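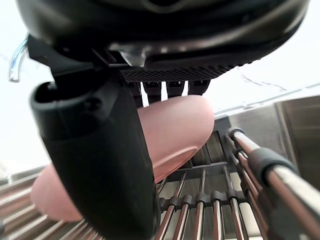 Open day at the Voicu lab, Uminthorpe

I had been meaning to get out to Uminthorpe for two years and something always came up. This November the lab opened its doors on a Tuesday, I had a day off to burn, and the train was cheap. So off I went, with a sandwich and a notebook, and I came home with eleven pages of scribble that I'm still trying to read.

Voicu shares a long brick building with Pullen, the machine shop that makes a lot of its brackets and fingers. You go in past Pullen's loading dock, sign a sheet, get a sticker, and then there's a corridor with coats on hooks and a coffee machine that takes only coins. Bring coins if you go next year! I had none and didn't get my first cup until almost noon.

The morning was split into short rounds, a dozen or so people at a time. My group started in the kitchen room, and I could have stayed there all day. They've built themselves a kitchen corner with a marble countertop, a stainless steel sink and a dish rack, the kind with black plastic clips holding the metal rods together, and the arm works at it more or less like you or I would. It reaches in, closes its fingers on something, and the job is to get that thing in or out of the rack without taking half the rack along.

I didn't appreciate how hard that is until I watched it from two yards away. A dish rack is a nasty place for a robot. It's all thin shiny rods, and every rod throws back the light, so from one angle you see six of them and from another you see a smear. The engineer running the demo told us that chrome and steel were the two words she used most in her bug reports. Then you put a smooth pink thing with rounded ends on top of all that, lying at a slant, and ask a pair of stiff black fingers to get hold of it. Rounded ends roll. Smooth sides slide. She let a few of us try it with a pair of kitchen tongs, one eye shut, and I dropped mine into the sink twice. The kid next to me got it on the first go and was unbearable for the rest of the tour (he was very good, to be fair).

There's a small camera down by the wrist, and they had its view up on a monitor so we could follow along. What you get is mostly gripper. The housing takes up the top of the picture and a finger comes down across the middle, so whatever is being handled is always half hidden behind the thing handling it. Somebody asked why they don't move the camera farther out. They've tried, apparently, and it kept bumping into faucets. So the software has to learn to work with the bits that stick out on either side of the finger. I found that oddly cheering - I can't see my own hands properly when I'm washing up either.

They keep a tally on a whiteboard by the door. The room had logged 2,904 tries at the rack when we walked in. A try is one attempt from start to stop, good or bad, and the bad ones are kept just as carefully. By the time I passed the door again late in the afternoon, the number was 3,093, though that included a big batch somebody had carried over from the weekend and forgotten to write up.

Some of the tries are driven by a person. You hold a handle on a little stand and the arm copies you, with a tiny lag that makes you feel as if you've had a glass of wine. I got a turn. I moved much too fast at first and the arm simply stopped and waited for me to calm down, with an orange light on. After a couple of minutes I was getting the fingers down between the rods without touching anything, and I was so pleased with myself that I talked about it all through lunch. Sorry to the couple from the bus!

Lunch was soup and bread in the Pullen canteen, and after that we got the machine shop. I'm less of a machine shop person, but they do a nice job of showing it. They had a tray of gripper fingers laid out in order, going back to the first version, and we were allowed to pick them up. The older ones are heavy and sharp at the edges. The newer ones are slimmer and feel more like a piece of camping gear. There have been 13 versions so far, and the man on the bench clearly had a favorite, which was number nine, and clearly thought it should have been left alone.

The last stop was Prokness, the project that ties it all together. As far as I followed it, Prokness is the part that takes all those tries and turns them into something the arm can use in a kitchen it hasn't met before. The talk was 59 minutes long by my watch and I lost the thread somewhere in the middle, when the graphs came out. But the question time was great. People asked the things I wanted to ask. Can it do glasses? Sometimes, slowly. Does it know a clean plate from a dirty one? No, and it isn't trying to yet. What happens when somebody rearranges the rack? It gets worse for a while and then it gets better, and that answer got a laugh from the parents in the room.

What I liked most was how relaxed they were about letting us see it fail. During our round the arm missed its grip, backed off, came in again lower down and missed again, and the engineer just kept talking and made a mark on her sheet. No curtain, no "let's move along now."

A few practical notes. The building is a 20-minute walk from the station, uphill on the way there. The kitchen room is small and warm, so leave your coat in the corridor. Sign up for the driving session as soon as you get your sticker - the slots had gone by ten. Parking is behind Pullen and fills early. I missed the sensor workshop upstairs completely, so that's where I'm starting next time.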